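The Long Game in Larkivton
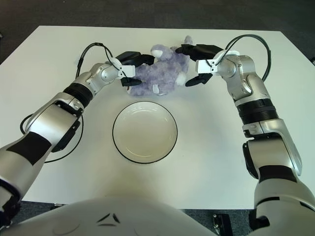 Two robotic arms meet over a white table.

When Aino Nieminen started teaching port logistics in Larkivton, she had a binder, a projector and a room full of people who would much prefer to be outside. These days she has Zaltaden, a training game in which 13 players run a harbor through one very bad winter, and she has trouble getting anyone to go to lunch.

The game came out of Sunen, a small studio run by Folke Söderlund and his brother Ragnvald, and it took them a good long while — longer than either likes to admit over coffee. The first version, tried out in May, had 142 rules. Players spent most of the session reading. "We had built a very handsome tax form," Folke says.

So they cut, and then they cut some more, and now a full round takes 60 minutes, with plenty of arguing included. Helmi Oksanen, who has played it twice with her crew from Valtonen, says the arguing is the part she took back to work with her. Her dispatchers and crane operators had never sat down together before, and there they were, fighting happily over a pretend icebreaker!

The brothers are at work on a version for hospitals.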